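Tuesday, after lunch

Folding notes, continued from the last page, where I ran out of room and temper.

Damilola Adeleke's proposal is that we stop arguing about the one right way to fold trousers and write down what we do. Fine. I do thirds. She does halves, then halves again, then a sort of pat that she insists is part of the method. Reto Eberhard rolls, and has been asked to keep it to his own shelf.

Pile so far: 32 pairs, jeans and otherwise, all from the Bollby bag. The Clater bag is still tied shut and I intend to leave it that way until somebody braver comes in.

Worked on the bed again. The table is the right height and the wrong everything else. Denim slides on it, and a leg left over the side takes the rest of the pair down with it. On the bed it stays put. The price is my back, which filed its complaint at pair 11 and has been sending reminders.

Thirds, as done today:
Lay flat, zip up, button done.
One leg over the other, seams matched as far as the maker allows.
Crotch point tucked in so the outline is straight.
Hem to just short of the waistband, then fold in three.
Flatten with the forearm. Do not pat.

Heavy denim wants to spring open at the second fold. Damilola says wait and it will settle. I waited. It settled into the shape of a collapsed tent. Laying a Donnelly catalog on top works better and is the first use we have found for the Donnelly catalog. 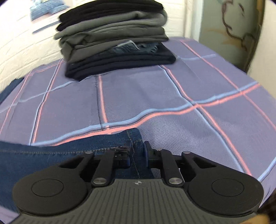 Seams are where I lose most of my time. Take hold of plain cloth and the layer underneath stays behind, so the fold comes out with a lip on it and has to be done over. Pinching at the edge close to a double-stitched seam, as on the blue pair on the bedspread, gives a firmer hold and the leg comes across in one piece. The bedspread earns its keep too: those pink and blue stripes run in a big grid, and I have started lining the long edge of the jeans up with one of them. Reto calls this cheating. Reto rolls.

Shelf check: the Umex unit takes 2 stacks side by side if the folds are honest thirds, and one and a half if they are Damilola's. She disputes the half.

To do: corduroys, the Clater bag (see above), find out who borrowed the tape measure.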